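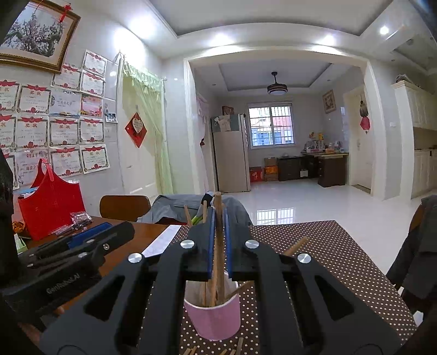
Wooden sticks in a pink paper cup, on a polka dot tablecloth.

Screening a film at home: tips for a better night

Watching a filmed play or concert in the lounge room takes a bit more setting up than a normal movie. The dialogue matters more, the running time is longer and most of them have an interval. These tips are for a small projector or a big TV and a group of friends.

Sort out the light first
Close the blinds an hour before you plan to start and look for leaks. A folded towel along the top of the curtain rod stops most of the glow from a street light. If you have a glossy coffee table, throw a dark cloth over it so it doesn't bounce the picture back at the people on the couch.

Hanging a sheet
A plain white flat sheet is fine. Iron it, then hang it from a curtain rod or a length of dowel with bulldog clips. Sew or pin a pocket along the bottom edge and slide a second dowel through it to pull the creases out. Our sheet came from the Golel discount shop and has done two winters. Stretchy jersey sheets sag in the middle and are not worth the bother.

Projector fans
Leave a hand's width of clear space on every side. Ours is an old Dimon and it gets noisy when it sits too close to the wall. Wipe the intake grille with a dry paintbrush every few months. Let the fan run down before you switch off at the wall.

Sound
Stage recordings are often quieter than films. Put the speaker under or beside the screen at ear height, so the voices come from where the actors are. If it sits on floorboards, put a folded tea towel underneath to cut the buzz. Turn on subtitles for anything in verse. People who say they don't want them usually end up reading them.

Keep one remote on the arm of the couch and put the others in a drawer.

Seating
Tallest at the back. Cushions on the floor go in front, but no closer than the width of the screen. Leave a path to the bathroom that doesn't cross the picture. Run the power lead along the skirting board and tape it down with painter's tape, which comes off carpet and paint without leaving a mark.

Food that doesn't rustle
Tip chips and lollies into bowls before the start and put the packets in the bin. Popcorn goes further in paper cups, one each, and there is less on the floor afterwards. Salt it while it's hot. Save anything that needs a knife and fork for the interval.

For spilled butter on upholstery, blot with paper towel, cover with cornflour, leave it for twenty minutes and vacuum. Test a hidden bit of the fabric first.

Interval
Set the kitchen timer for 15 minutes. Fill the kettle beforehand and have the mugs out.

Streaming and discs
Start the stream in the afternoon and let it play for a minute to check the login still works. A disc with fingerprints should be wiped from the centre straight out to the rim with a soft cloth, never in circles. If it still skips, try it in another player before giving up on it.

Coming up: getting candle wax out of carpet, and storing outdoor cushions over winter.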